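FOR IMMEDIATE RELEASE, well, from Wednesday morning 9am, please don't run before

# Banville homes to get free basin and tap check as Zokusau opens its "Small Things, Small Sink" month

Banville. Starts May. Free to anyone in the district with a bathroom sink, so pretty much everyone.

Zokusau, the household repair and re-use shop on Vinel Street, will spend the whole of May on one bit of the house only. The bathroom basin. Dripping taps, slow plugholes, puddles on the counter, chipped tooth glasses, soap dishes, the lot. Drop-in sessions at the shop, home visits for those who can't get out, and a printed guide going through 2,000 letterboxes in the first week.

Last year's month was kitchens. That one brought 1,481 people through the door and a waiting list that ran into the autumn. Bathrooms was the most asked-for follow up on the comment cards, ahead of sheds and ahead of windows.

"People will spend a whole weekend on a kitchen and then wash their hands for ten years over a tap that wobbles," said Zerrin Sönmez, manager at Zokusau. "It's a small job. It's usually a washer, or a nut underneath that wants a quarter turn. We want people to come in with the question and go home with the part."

## What's happening

**Drop-in bench.** Tuesday to Saturday, 10am to 4pm, front of the shop. Bring the bit that's broken if it comes off. If it doesn't, bring a photo on your phone and the width of the pipe. Iason Panagiotou and Adanech Ayele on the bench most days. No booking.

**Home visits.** Over-65s, new parents, anyone with a disability or a bad back. Twenty-minute slot. There are 200 of these, paid for in full by Fallahi, the plumbing merchants on the ring road, who are also putting in washers, plug chains and sealant at no charge. Phone or call in to book. They will go quick, last year's kitchen visits were gone by the second Friday.

**The glass shelf.** New this year. A swap shelf for small bathroom glass: tumblers, toothbrush pots, little dishes, candle cups, the lids of things. Bring one, take one. Bring three, take one, also fine. All we ask is that it comes in clean.

**The guide.** Eight pages, folded, large print. Written by Heriberto Inga, who fitted bathrooms for most of his working life and has opinions on them. Copies at the library and the health centre once the door drop is done.

## From the guide

We've been asked for a taster so here's a bit, free to reprint as long as you say where its from.

*Small glass wants washing by hand and on its own, not in the bowl with everything else where it gets knocked. Take off your rings. Lukewarm water, never straight from cold to hot. Hold the piece low down in the basin so there's less of a drop if it slips, and keep one hand under it the whole time. Run the tap at a steady stream, not full blast, full blast only bounces off the glass and on to you.*

*If there's a ring of white scale inside, leave a spoonful of vinegar in it for an hour and then go round with a soft cloth. Don't use the green scourer. Rinse twice, inside then outside.*

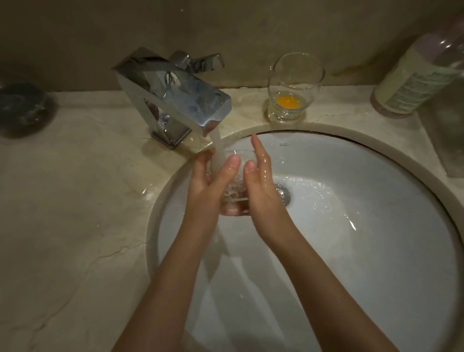 *Then do the counter. Most of the trouble we see round a basin is standing water, it sits at the foot of the tap and nobody wipes it because it looks like nothing. Leave it long enough and it gets under the sealant, and then you have a black line, and then you have a smell. One dry cloth, kept by the basin, once a day. That is the whole of my advice on counters.*

*Chrome next. Damp cloth, dry cloth, finished. The square modern taps show every mark and people go at them with cream cleaner, which dulls them. Washing up liquid is plenty. Get along the underside of the spout with your finger in the cloth, scale starts there first.*

*Stone edging round a basin, check what it is before you put anything on it. Vinegar is fine on glass and bad on limestone and marble. If you don't know what you've got, treat it as though it's marble.*

(The full guide also does plugs, overflows, re-sealing, how to shut the water off before you start and what to keep in the cupboard.)

## Why basins

Zokusau ran a postal survey over the winter, one side of A5, freepost. 1,813 came back, which we were not ready for, the sorting took up the back table for three weeks. The question with the most ticks was "Is there something in your bathroom you've been meaning to sort out?" More than half the people who ticked yes wrote in something to do with the sink or tap.

Some of what they wrote:

- "Tap turns all the way round. We've got used to it."
- "Plug doesn't reach the hole."
- "Water on the side every morning, don't know where from"
- "hot one squeals"
- "My mother's glass dish has gone cloudy and I daren't scrub it."

That last one is why there's a glass shelf, and why the guide starts with glass and not with taps.

Khurram Naqvi, branch manager at Fallahi, said: "We sell the parts all day long and you can tell when someone's bought the wrong one twice. If they've been to the bench first they come to us with the right size written on their hand. We were happy to cover the home visits and we'd like to do it again."

## Evening sessions

Four evenings, 6.30pm to 8pm, upstairs at Zokusau. Free, twelve places each, tea included. There is a stair and no lift, sorry, so each one is repeated downstairs the following Saturday at 11.

1. **Changing a washer.** With Iason. On old taps clamped to a board so it doesn't matter if you get it wrong.
2. **Glass and china, cleaning and mending.** With Adanech. Bring one piece. Nothing that's for drinking from please if it's cracked, we can't mend those safe.
3. **Sealant.** With Heriberto. Wear something you don't like.
4. **Lever taps and cartridges.** With Iason again. For anybody with a single-handle mixer that's gone stiff or won't shut off properly. Bring the make and model if you can find it, try the paperwork first, or take a few photos from different sides.

Names on the sheet by the till or by phone. If your name's down and you can't come, tell us, there's a list behind you.

## What it costs and who pays

Nothing to visitors. Parts over the counter are at cost price for the month, with a tin by the till for anyone who wants to put something in. Home visits as above, Fallahi. Printing of the guide came out of shop takings. Room and heating, us.

Sönmez again: "We get asked what the catch is. There's a tin. That's the catch."

Zokusau isn't taking on leaks inside walls, boilers, showers or toilets as part of the month. If it's an emergency ring a plumber, Fallahi has a list of local ones at the trade counter and will read it out over the phone.

## Donations wanted before we open

Short list, all second hand welcome:

- old basin taps, any style, working or not, for the practice boards
- plugs and chains, odd ones fine
- small clear glass, no chips on the rim
- cotton cloths, old tea towels, flannels
- one basin we can stand on a trestle, must be sound

Drop at the side door before noon, ring the bell, someone comes down. Please don't leave glass on the step.

**ENDS**

## Notes for editors

Zokusau is a repair and re-use shop in Banville, open Tuesday to Saturday. It sells second-hand household goods and parts and runs a free advice bench.

The kitchen figure above (1,481) counts visitors to the bench and the evenings together and doesn't include home visits.

Interviews: Zerrin Sönmez is available most mornings. Heriberto Inga will talk about basins at any time but prefers in person. Photographers welcome on the first Wednesday, bench will be busy from ten so come before if you want room to move.

Quotes from the survey are used with permision and without names. Please keep them that way.

Press contact: Adanech Ayele, Zokusau, Vinel Street, Banville. Ask for her at the shop, or leave a message on the shop phone and she'll ring back after four.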